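The Blue Shirt

Nazar Kushnir had four shirts, and three of them were white. The fourth was blue, and he kept it for the ferry to Skultero, because his mother always looked for him from the pier and her eyes were no longer good.

"Wear the blue," she said on the telephone every July. "Then I will know which one is you." 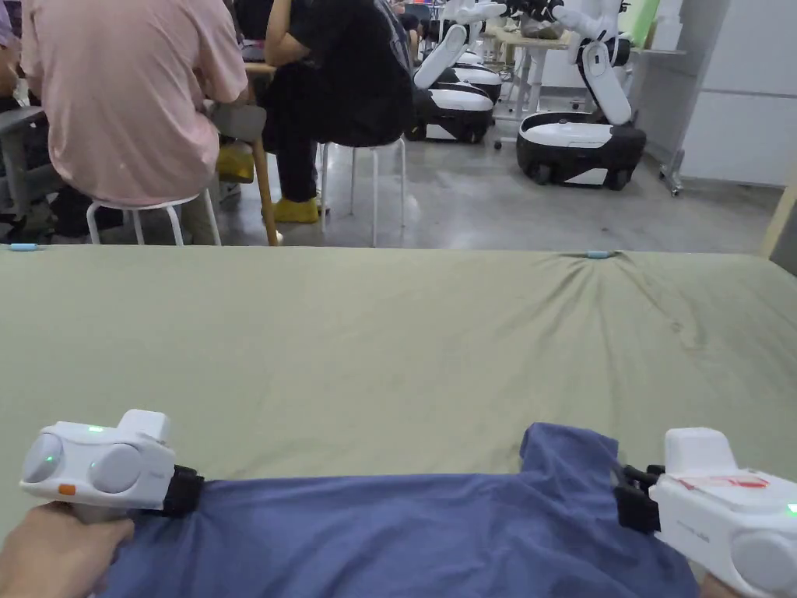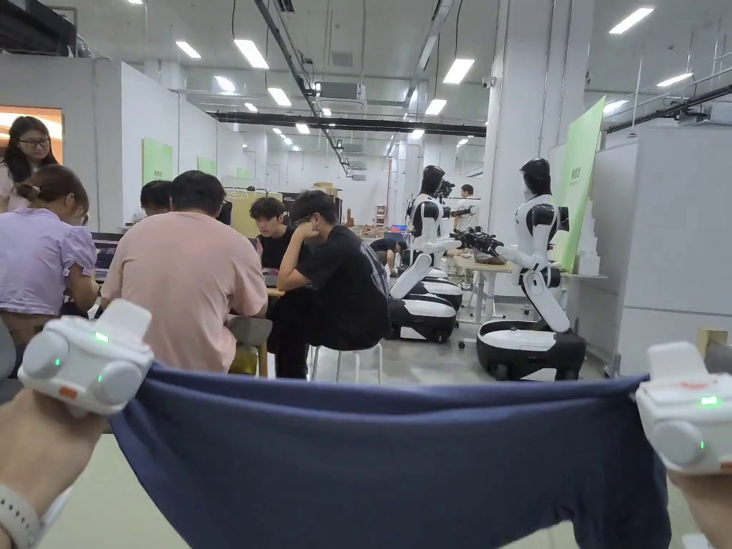
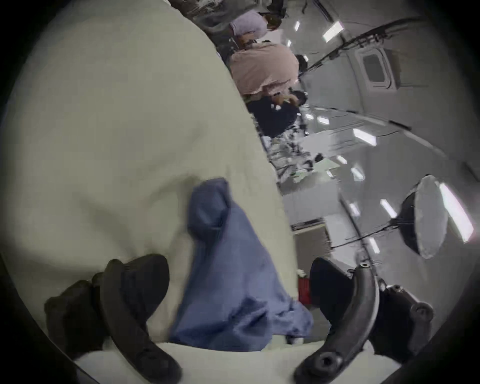 The Ferry

The boat left Durkard at ten minutes to seven on Saturday. Nazar stood at the rail with his bag between his feet. He was wearing a white shirt. The blue one was at home in the kitchen, over the back of a chair, where he had put it so that he would not forget it.

He looked at the other passengers. There was a boy with a guitar, two nuns, and an old man who was eating cherries from a paper bag and dropping the stones carefully into the sea.

"You are going to Onu?" the old man asked.

"To Skultero. To my mother."

"Then you should look more happy."

Nazar told him about the shirt. He did not know why he told him – it was a small thing, and he was a man with gray in his beard. The old man listened and chewed. When the story was finished he put down the cherries and began to open the buttons of his jacket. It was blue, but very old, with a torn pocket, and it smelled of tobacco.

"I get off after you," the old man said. "You wave in it, then you throw it back to me. I have done more difficult things on this boat."

The jacket was too short in the arms. When the pier of Skultero came near, Nazar climbed on the bench and waved with both hands, and the nuns held his bag. He saw his mother at once. She was sitting on a box by the ticket window, in her brown coat, with her hand above her eyes. She did not wave. She was looking at the back of the boat, where the boy with the guitar was standing. The boy had a blue shirt.

Then she turned her head and stood up.

Nazar threw the jacket to the old man and ran down with his bag. His mother touched his face, and after that she touched his sleeve.

"Where did you get that ugly jacket?" she asked.

"You saw me?"

"I heard the bench. Your father also climbed on benches." She took the bag from him, although it was heavy, and gave it back after 30 steps. "There is soup," she said. "Flerus, come!"

A yellow dog came out from under the box and followed them up the hill.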